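Home Organization Short Course
Handout 4: Sorting and Boxing Costume Jewelry

Read this before the January session. It covers the first half of the unit, from emptying the drawer to filling the first box. Cleaning and restringing are in Handout 5.

Where to work

Pick a surface that is flat, wide and light in color. A bed works well if it has a firm mat over it. A woven mat is better than a bedspread for beads, which sink into anything soft and get lost in the folds. Striped mats are fine. Avoid prints with dots.

You need more light than a ceiling fixture gives. A ring light or desk lamp set behind the work will do. Keep its cord at the back, away from the side you reach across.

First pass: spread out

Put everything down at once and do not try to untangle it yet. Group by form: necklaces together, bracelets and bangles together, cords and pendants together. Anything that is not jewelry goes to the far side. Most drawers hold a few of these — small ornaments, keys, buttons.

Loose beads get picked up as soon as they are noticed. Put them in a lidded jar and write on the lid which piece they may belong to. If you can't tell, write "unknown" and the date.

Second pass: the box

Any small carton will do for the working box. Cut the top flaps off so they don't fold back over your hands. A torn rim makes no difference at this stage. If the bottom has a seam, cover it with clear tape on the inside, or fine chain will work its way into the gap.

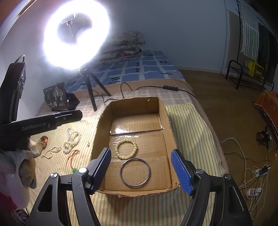 Rigid pieces go in first. Bangles and short bead bracelets hold their shape and can lie flat on the cardboard with space between them. Metal should not rest on pearls, real or imitation, as the coating scratches easily. Long strands wait until they have been separated, and then each one goes in its own cloth or paper fold.

Untangling

Work on one cluster at a time. Find a free end and follow it back through the pile. Do not pull. If a strand won't move, loosen the pile around it with your fingertips and try again. Thin string cords should come out before the pearls, as they tighten into knots faster than beaded strands do.

Labels and the list

Write the label on the long side of the box. The class list uses four columns: item, color, condition, box. The Rathore practice set starts at number 1667, so please continue from there and don't start over at 1. The Clikport label sheets have 33 to a page. The Raltent ones are larger and peel off cardboard after a while, so keep those for plastic bins.

To hand in

One completed list with at least 17 entries, and a short note on any piece you could not place in a group. Loose beads are not entered on the list — the jar gets one line of its own at the end.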